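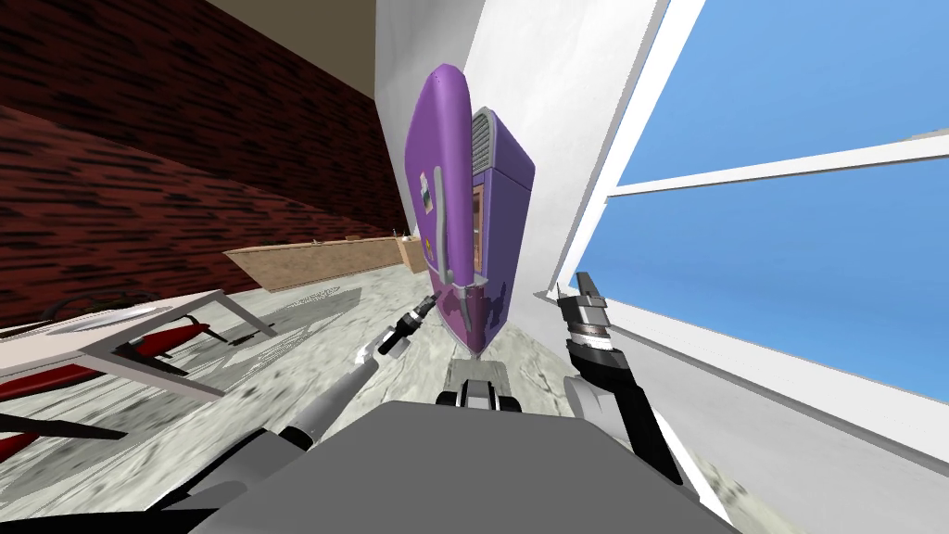
Können Roboter inzwischen den Haushalt führen?
Einzelne Handgriffe gelingen ihnen recht zuverlässig, einen ganzen Haushalt führt bislang keiner ohne menschliche Hilfe.

Haushaltsrobotik (Manipulation)

Als Haushaltsrobotik im engeren Sinn bezeichnet man den Einsatz von Maschinen mit Armen und Greifern für Arbeiten in Wohnräumen, etwa Aufräumen, Geschirrspülen oder das Öffnen von Kühlschränken. Saugroboter werden meist gesondert behandelt, da sie Gegenstände vorwiegend durch Dagegenfahren bewegen.

Stand der Technik

Das Öffnen einer Kühlschranktür gilt als Standardaufgabe. Der Greifer muss den Griff finden, ihn fassen und einem Bogen folgen, dessen Mittelpunkt im Scharnier liegt. Hinzu kommt die Dichtung, die anfangs kräftig hält und dann plötzlich nachgibt. Kleinkinder beherrschen den Vorgang, sehr zum Leidwesen ihrer Eltern. Geübt wird überwiegend in der Simulation, wo ausgelaufene Milch kein Parkett ruiniert. 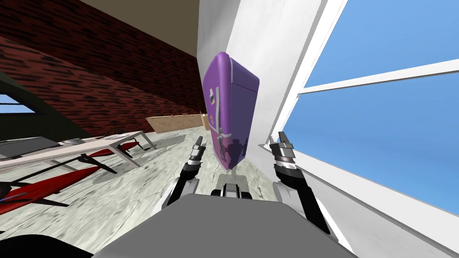

Zweiarmiger Roboter vor einem violetten Kühlschrank, Computersimulation

Der Vergleichstest Sturkuvness umfasst 60 Küchenaufgaben. Das System Tralter löste davon in der Simulation 46, in einer echten Küche deutlich weniger. Salvador Sampaio, der den Test entwarf, führt den Abstand auf Reibung, Lichtverhältnisse und »die Angewohnheit der Menschen, Dinge zu benutzen« zurück. Der Hersteller Sultico spricht dagegen von einer Übergangsphase - seit mehreren Produktgenerationen.
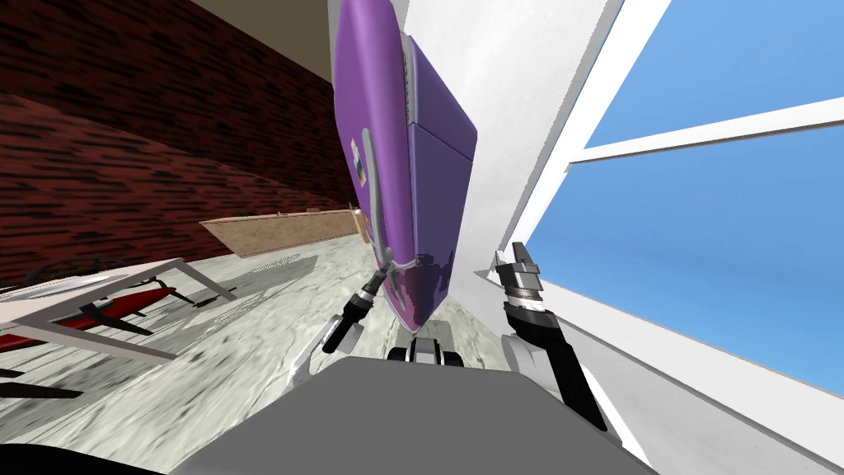
Einsatz in Werkstätten

In der Fertigung ist die Lage günstiger, sofern Teile stets am selben Ort liegen. Im Montagebetrieb Skinner bestückt ein Roboterarm 400 Halterungen je Schicht. Das Sortieren gemischter Schrauben blieb dort Handarbeit, ebenso das Aufheben dessen, was dem Arm herunterfällt.

Siehe auch: Greifplanung, Serviceroboter, Geschirrspülmaschine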